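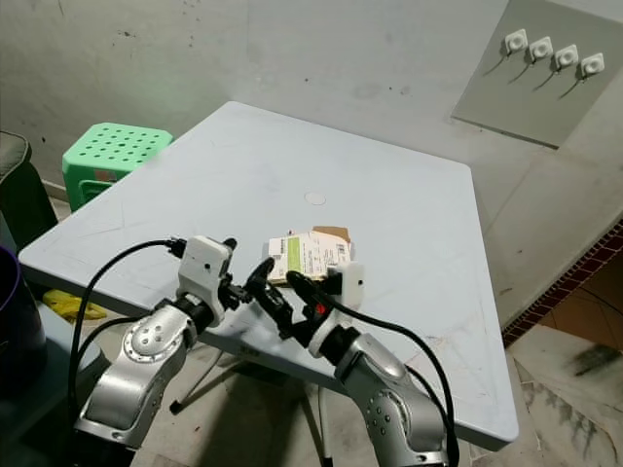
A small parcel on the folding table, label side up, with one flap sticking up.

I ship a lot of little stuff. Buttons, sewing patterns, the odd teacup when I'm feeling brave. Last November I sent out 53 packages in one month from the spare room, and almost every one of them went in a box that had already been somewhere else. So a few of you asked how I get old boxes ready to go again, and I finally sat down to write it up!

First, pick the right box. Small and flat is what I like best, and I want corners that still feel stiff when I squeeze them. If a corner squishes, that box goes in recycling. Same if it smells like anything (coffee is the worst one, it never leaves).

Work on a table you don't care about. Mine is a plastic folding table with a hole in the middle for an umbrella, and it's got plenty of scratches on it already. Don't do this on your good dining table, because sooner or later the knife will slip. I still feel bad about my mother's.

Now the old label. If it comes up at one corner, warm it with a hair dryer on low and peel slowly, keeping it nearly flat against the box. Go fast and you'll take the top layer of cardboard with it. If it won't budge, leave it alone and cover the whole thing with a new label or a piece of plain paper glued down. The main thing is that no old barcode is showing anywhere. Check the sides too! I once missed a little sticker on the end of a box going to Lolley and it came right back to my porch.

Next, the flaps. A flap that's been opened once always wants to pop up again. I bend it backward along the crease, then forward, then backward, until it lies down by itself. If the crease has started to tear, run a strip of tape along the inside before you do anything else. You'll be glad you did.

Put your item in with enough paper that it doesn't move when you shake the box. For flat things like patterns, I slip in a piece of card cut a hair smaller than the box, and that keeps the middle from caving in.

Tape it shut with 2 strips down the long seam, one right over the other, and then one across each end. I use the Pranuvix paper tape, the wide one, and rub it down hard with the side of my thumb. Plastic tape is fine too, I just hate the noise it makes.

Last, the new label. Stick it on the biggest flat side and try not to run it over a seam or an edge. I start at one short end and smooth it along with an old store card so I don't get bubbles. If you print at home, let the ink sit a minute before you touch it (ask me about the gray smear I mailed to Eltescombe).

Weigh it after it's all taped up. My last one came out at 508 grams, and I'd guessed a lot lower, so I would have been short on postage.

Next time I'll do padded envelopes, which are a whole other headache.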